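Waritz Workshop Forum > Builds in progress > Humanoid, fridge door task

Ekow
22 Aug 2018
Update on the shared shop build. The walking is good enough for now, so I moved on to the fridge. The plan is to open the upper door, hold it, and later reach inside. The arms run on the 700 series drivers and the hands take power through a separate plug at the wrist. Head camera first, then the one on the side stand. 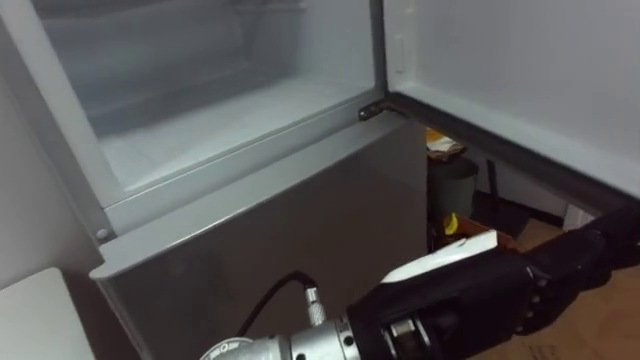
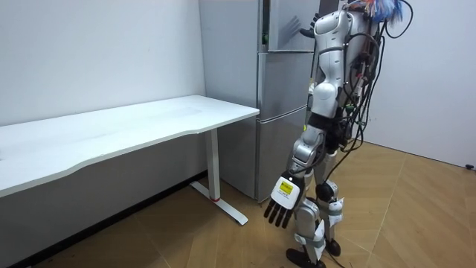
My main problem is the pull. Fingertips on the door edge work if the hand comes in flat. If the wrist is turned even a little, the thumb catches and the motor current goes over my limit. I've done 322 tries in the log and nearly all the bad ones are wrist angle. Any ideas before I rewrite the approach path?

Vakel
Don't rewrite it yet. How stiff is the wrist during the pull? A door swings on an arc and your arm probably wants to go in a straight line. Mine fought the hinge for a month until I dropped the stiffness.

Ekow
Pretty stiff. I can drop it, but then the hand sags.

Akande
I disagree with Vakel. Low stiffness hides a bad path. Measure from the hinge to where the fingers touch, compute the arc and follow it. It's one evening of work.

Vakel
It's one evening until the robot stands 2 cm off from where you measured. Then the arc is wrong and the arm is stiff.

Akande
So find the door edge with the camera before each pull. He has a camera in the head already.

Ekow
The head camera is fine for the edge from a distance. Up close the hand gets in the way. I could take the edge position early and trust it for the last part.

Waritz_mod
Separate point – please tie up the cables on the back before you let it step away from the door with the arm up. We had a build here in December pull its own plug out that way.

Ekow
Fair. I have sleeve for the back, just haven't put it on. Wrist loop has to stay long or it goes tight at full bend.

Vakel
Try half the stiffness on wrist only, 7 pulls, and post the current plot. If it's no better I'll drop it.

Ekow
OK. Wrist only, shoulder stays as is. Akande, I'll do your arc after that with the same start position so the plots can be compared.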